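Handout 9: Scoring long tasks by stage
Samina Bangash
January 2021

Reading before class: the Benum task sheet, sections 1 and 2. Bring your own stage list from the December exercise.

Where we left off

Last time we looked at success rate as the only number in a results table. A run either ends in the goal state or it doesn't. This works well enough for short tasks such as picking up one block. It works badly for a task that involves choosing groceries, putting them in a basket and taking the basket somewhere else. Two policies can both score zero, one of them failing at the first grasp and the other on the last placement, and the table shows no difference.

Stage scoring

The method used in the Magsi study is simple. Before any runs are collected, the task is cut into stages. Each stage gets an end condition that a person can check from recorded video. A run earns one point for every stage completed in order. Scoring stops at the first stage that fails, even if the robot later does something useful.

Write end conditions in terms of objects and where they are. "The item is inside the basket and the hand is clear of it" can be checked. "The robot has finished placing" can't, because two scorers will read it differently.

Views

The scorer works from more than one camera. A head view gives the layout: which bin, which table, where the basket is. A wrist view gives contact between fingers and object, but it loses most of the room, and the robot's own housing can block a large part of it. Neither one is enough for every stage. For each end condition, write down which view decides it.
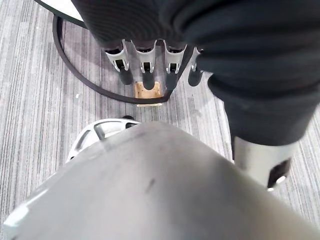
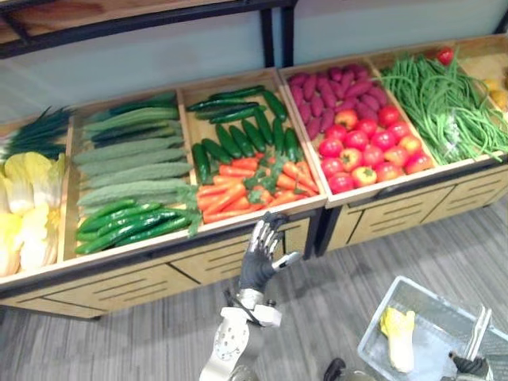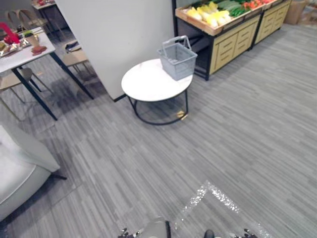
Figure 1. Camera views from the grocery setup. First: wrist view, with the fingers of the other arm over a small tan block on the carpet. Second: head view at the produce display, with a piece of napa cabbage in the clear basket. Third: head view with a gray basket on the round table.

Note how differently the views treat distance. In the second view the raised hand is in front of and below the carrots, and a single image from this angle won't tell a scorer whether a finger is touching the rim of the bin. If your end condition depends on contact, mark the stage as needing the wrist view as well.

Results

The study scored 300 runs. Each was scored by 2 people working separately, and the stage marks came to 1,248 after the unreached stages were dropped. Points to take from it:

Most disagreements were about when a grasp ended. The scorers agreed far more often on items in the basket.

The two policies compared, Ereo and the baseline, were close on final success. On stage score Ereo was clearly ahead, with nearly all the gain coming from the early stages.

Runs that failed at placement were mostly failures of the step before it. The item was held badly and the placement had no real chance. Stage scoring puts the blame on the wrong stage here, and this is a known weakness of the method.

The Flusalau group handles this with a quality mark on each grasp (good, poor, can't tell). It costs more scoring time. We will try it in the lab and compare.

For next week

1. Rewrite your stage list with one end condition per stage and the view that decides it.
2. Swap lists with a partner and score the same set of runs without talking to each other.
3. Compute agreement per stage. Leave out stages that neither of you reached.
4. Write half a page on the stage with the lowest agreement and how you would reword it.

Hand in the list, the marks and the half page together. Late lists can't be swapped, so get at least step 1 done on time.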